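Thread on laundry sorting for a small shared laundry, as requested by several people after the lint filter posts. Mostly about where clothes sit between the bin and the drum.

**1/** Most sorting guides start with temperature. I start with color depth and weight, in that order. Temperature falls out of those two nearly every time, and the care label settles the remainder.

**2/** Setup: front loader against the back wall, a dark cabinet with a lighter countertop to the left of it, carpet tile on the floor. Carpet tile is a poor floor for laundry. It holds lint and drips, and a dark sock on gray stripes can stay there until August.

**3/** So nothing gets sorted on the floor. Sorting happens on a low wooden stand with a white plastic tray on top. One light garment and one dark garment, handled separately, over the tray. 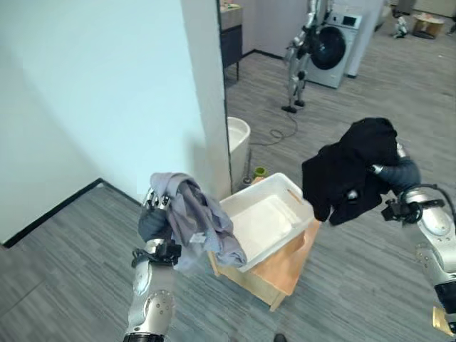
**Jedport, August**

**4/** The tray is white for a reason. Loose fibers, grit, coins and tissue fragments all show up against it. On the old gray one I missed a tissue in a pocket and spent an evening with a lint roller.

**5/** Tray height matters more than tray size. A low stand puts the rim near knee level for me, fine for short batches. If you sort more than two loads in a session, raise it or sit down.

**6/** Care tags: find the tag before the garment goes anywhere. Side seam near the hem on most shirts, back of the neck on most knits. If the tag is missing or washed blank, treat as cool, gentle, line dry.

**7/** Light gray with a lavender cast is the color people get wrong. It looks neutral enough to go with darks. It picks up dye from black cotton over repeated washes and goes muddy. It goes with the lights, or in its own mid-tone load if you have enough of them.

**8/** Black garments: inside out, zippers closed, cool water, short cycle. Abrasion accounts for a good part of what gets called fading. Inside out moves the wear to the side you don't look at.

**9/** Osian Gittins asked whether color catcher sheets make sorting unnecessary. They take up some loose dye. They do nothing about abrasion or about a heavy item beating on a light one. I use them for new darks only, first 4 washes.

**10/** Weight next. A thick sweater and a thin shirt in one drum spin badly. The heavy item takes up water, sits on one side, and the machine spends the end of the cycle trying to rebalance. Sort by weight inside each color group and that mostly stops.

**11/** Pale blue against charcoal is the combination I keep finding bundled together after people have undressed in a hurry. A pushed-up sleeve, a layer pulled off with the layer under it. Separate these before they go near water.
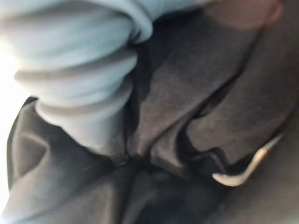

*Light blue bunched into dark woven cloth. Different loads.*

**12/** Rolled fabric is the second problem. A tight roll washes on the outside and rinses badly on the inside. Detergent residue in a sleeve is nearly always a roll that went in as a roll. Unroll cuffs, pull sleeves to full length, shake once.

**13/** Heavy twill and canvas weaves hold a crease when they go in creased. The crease line rubs against the drum and goes pale before the rest of the cloth. Open out the folds first. It takes a few seconds per item.

**14/** Check color pairs under decent light. Glare on pale blue makes it read as white, and charcoal in a deep fold reads as black. Neither error is serious once. Repeated weekly, both are.

**15/** Load size. I keep a log, because I keep logs. The Skarkano drum in my last place did 133 loads before I moved, and the ones I had to rerun were nearly all overfilled. Hand's width of space above the dry load, front loader. That's the whole rule.

**16/** Dosing: soft water here in Jedport, so I'm at the low end of the scale on the bottle. In Flutton, where the water was hard, I used nearly double. Look up your local hardness before copying anyone's dose, including mine.

**17/** Detergent brand: I use Awan unscented liquid. No strong view. Powder is fine for whites. Liquid dissolves better in cool water and most of my loads are cool.

**18/** Order of operations, for those who want it in one post:

- tag
- pockets
- zippers and cuffs
- inside out if dark
- color group
- weight group
- drum

**19/** Batches under 7 items I hold over to the next wash unless something is stained. Stains don't wait. Rinse cold from the back of the fabric, then into the group it belongs to.

**20/** Correction to post 8: "short cycle" assumes lightly worn. Work clothes with actual soil on them need the full cycle, still cool, still inside out.

**21/** Several replies about wool. Separate thread. Wool doesn't share a drum with any of the above.

**22/** The lint filter thread is at 3,971 views, which is more than the subject deserves. Drying thread next, starting with why the rack goes by the window and the sweaters don't go on the rack.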